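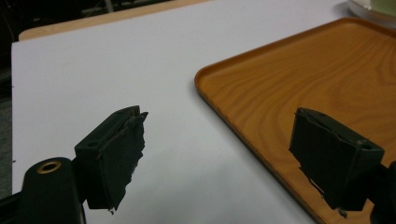
Report on the Visit to the Warraich Handling Laboratory, Rirnitz

A delegation from the Skikport Technical Training Council attended the open day held by the Warraich Handling Laboratory in Rirnitz on Wednesday, December 4, 2019. The Council was represented by Naheed Cheema, head of curriculum, and Rizwan Gondal, workshop instructor. The laboratory registered 116 visitors over the day, most of them from colleges and small manufacturers in the region.

Opening remarks

Amra Vasić, director of the laboratory, welcomed visitors and outlined its current program, which concerns the handling of ordinary household and canteen items. Dr. Vasić noted that the laboratory moved to its present building in February and that two of its rooms are still being fitted out. These were not part of the tour.

Tabletop demonstration

The delegation joined the second tour group, led by Hryhorii Bilyk. Visitors were first given a hand-held gripper and invited to pick up and set down small objects on a white tabletop, using a wooden tray and a plate. Mr. Bilyk explained that staff perform each task by hand with the tool, and that the recordings are later used to teach a robot arm the same movement. The laboratory has collected 189 recordings for its tray task to date. Each recording is limited to 60 seconds.

Mr. Gondal asked about wear on the gripper fingers, whose inner faces are covered with a dark layer that has frayed and torn at the edges. Mr. Bilyk replied that the covering is treated as a consumable and that the laboratory has yet to settle on a replacement schedule. A harder pad was tried in the fall and withdrawn after it slipped on glazed dishes.

Robot arm demonstration

In the adjoining room, Shamim Rind presented the Polen software, with which the laboratory sorts and checks its recordings. A robot arm then repeated the tray task for each tour group. In our session the arm completed the task on the second attempt. Ms. Rind attributed the first result to the position of the tray, which had been moved between groups.

Matters for the Council

Ms. Cheema discussed student placements with Dr. Vasić over lunch. The laboratory is willing to accept two trainees for the spring term, subject to a safety briefing and written consent to recording. A draft agreement will be sent to the Skikport office. The delegation also requested a copy of the task sheets used by staff and was told that these may be shared for classroom use.

Parking at the site is limited, and future groups should plan to arrive by bus.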